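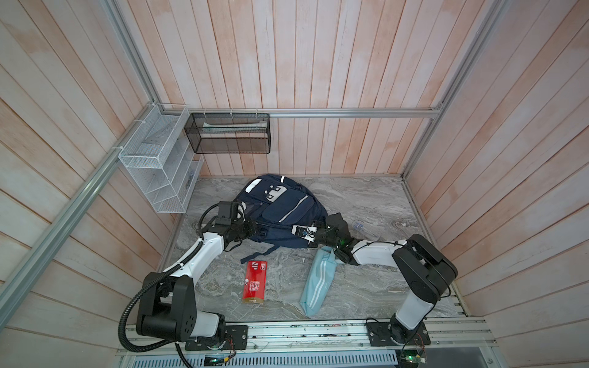 Why not lease the whole thing and let somebody else worry about it? A reader left that under my last post, unsigned, and followed it up with two more sentences on the subject of depreciation that I will spare you. It's a fair question. I've been asked it in the hallway, too, usually by people who are holding a coffee and don't have to fill out the form.

So, leasing. I got a lease quote in March for a pair of arms from Juntunen, and it was a handsome document with a handsome monthly number in it. Then I got to page four. The lease covered the arms. It did not cover the grippers, which wear. It did not cover the cameras, the rail, the base plates, or the enclosure, and it had a clause about "modifications to the supplied hardware" that as far as I could tell would be triggered by a cable tie. We use a lot of cable ties. I closed the document and went back to the spreadsheet.

The spreadsheet is called Rostavum, after the project, and it has a tab for everything. For anyone who wandered in from a search engine: Rostavum is our attempt to get two arms to pack a bag the way a reasonably awake person would. Backpack, pouch, box, small things in crinkly plastic. We have one cell doing this now. I've been told to plan for a second, and to have a number by 12th April, and the rest of this post is me thinking out loud about the number.

What the first cell taught me about money

The arms are the easy part of the budget. You ask for a price, you get a price, you gasp, you write it down. Two arms, two lines, done. Everyone on the approval chain understands that robots cost money, and nobody has ever queried those lines.

They query the other lines. I had a long exchange last year over aluminum extrusion. Why so much of it? Why are the brackets separate? Why does a bracket cost that? I don't know why a bracket costs that. I have wondered about it myself at night. But the arms stand on a long rail, and there is more rail up the sides and across the back, and every place where one piece meets another is a place where you buy a bracket and four little nuts that roll under things.

My original extrusion line was 249 dollars. I would like to go back and have a word with the man who typed that.

Then there's the stuff that holds the stuff. At some point you need somewhere to put things near the work, and you find yourself pricing industrial bin systems with part numbers longer than your phone number. We ended up with wire mesh organizers on the back wall, the sort you'd hang over a desk, and they have been no trouble at all. The second cell gets the same. I've budgeted for them under "storage, integrated," which I feel is the kind of phrase that gets waved through.

Buying luggage with a purchase order

If your robots pack bags, you need bags. This seems obvious written down, and yet the first Rostavum budget had no line for it, because everybody assumed we'd bring some from home. We did bring some from home. It was a sad collection, and one of them still had a banana sticker on it.

Real bags are harder than the nice rigid boxes that robots get shown with in brochures. They slump. They have straps, and the straps go wherever they like. A fabric pouch never lies the same way twice, and small clear packaging is a misery for the cameras, which is the whole point of including it. All of it has to be bought, and in more variety than you'd think, so that the arms don't become world experts on one navy backpack.

I've put down 27 bags for the new cell, mixed sizes, some with cheerful faces on the pocket, because the kids' section is where the good prices are. Purchasing sent the line back with a question mark. I wrote "test articles" next to it and it came back signed. I am not proud of how much I've learned about nouns.

Grippers, and the Grastow question

We've had quotes from two gripper suppliers, Grastow and Manditz. Grastow is cheaper per unit and ships in packs. Manditz costs more and sells you one at a time, like a bakery. On paper it's Grastow by a mile.

But you have to look at fingers. Fingers are the consumable, and the price of the gripper is a bit like the price of the printer. A Grastow finger set is fine until it needs replacing, and then you find out it's sold as an assembly, with a new bracket, whether or not your bracket has done anything wrong. Manditz sells fingers as fingers. I've penciled in 12 spare sets for the year, which at Grastow's price makes the two quotes nearly equal, and at 13 sets I'd be better off with Manditz. I have no idea whether we'll use 12 or 13. We don't have a year of data. I'm leaning Manditz, mostly out of annoyance.

(If you've run either of them on soft goods for more than a few months, please tell me how often you changed fingers. I'll take a guess. I'll take a guess from your cousin.)

Things I forgot last time and will now remember

Cable. More than you think, and then the same again. Conduit for the cable, so it flexes where the arm flexes and doesn't saw itself in half.

A floor. Our current one has a gray marble pattern, and I like it more than is strictly professional. It does show every speck, though, so there is now a line for a decent hand vacuum. I had a surprisingly spirited argument about whether the second cell should have the same surface or a plain one. I want something different, on the grounds that bags get packed on all sorts of surfaces. The other side of the argument wants them to match because it would look tidy when visitors come.

Little electronic boards. They cost almost nothing each, and for that reason never get budgeted, and then someone needs one today and pays more for the shipping than the board. I'm buying a handful up front. They'll live in a drawer until we need one, at which point they will be in a different drawer.

Time. I know it's a budget for equipment, but the first cell took far longer to put together than I'd planned, and the person doing the assembling was me, and I was not free. I've added an assembly line at 3160 dollars, which buys a technician for long enough to do the frame and the wiring while I stand nearby being encouraging. I expect this to be the line that gets cut. I have a paragraph ready.

Back to leasing

I did promise to take the comment seriously, so: I can see leasing making sense if you need a lot of identical cells and you know precisely what they're for. Warehouses, maybe. You'd want someone else on the hook when an elbow joint goes at the wrong moment. We have one cell that gets changed every time someone has an idea over lunch, and soon, if the number survives, we'll have two. I'd be on the phone to Juntunen every week asking permission to move a camera.

There's a middle road where you buy the arms and take out a service contract – I've asked for a quote on that. It hasn't arrived. When it does I'll add a tab.

Current total is with the people who look at totals. I rounded it up once, then took a walk and rounded it up again. If you have a view on the gripper business, the comments are open until the spam gets bad.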